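Edaveck Credit Union Opens Free Debt Payoff Coaching to All Kukham Residents

KUKHAM – Edaveck Credit Union is very happy to share that its one-on-one debt payoff coaching, until now kept for members, will be open to anyone living in Kukham beginning in June, with no account needed and no fee to pay.

The program, called Pustora, started small and has now helped 606 households put their credit card, medical and store balances into a single plan they can follow month by month. Each visit lasts 75 minutes, and people are welcome to bring a spouse, a parent or a shoebox full of statements (plenty do!).

"So many folks come in feeling embarrassed, and I always tell them they've already done the hard part by walking through the door," said Fidelina Zapata, who leads the coaching team. "We pour a coffee, write down every balance and go from there."
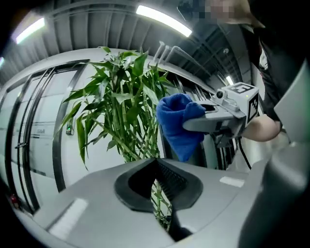 Kalevi Rissanen, branch manager, added that evening visits will be offered at the Usuga Street office for those who work days.

Visits can be booked at either branch or by phone. Please bring your latest statement for each debt and a recent pay stub.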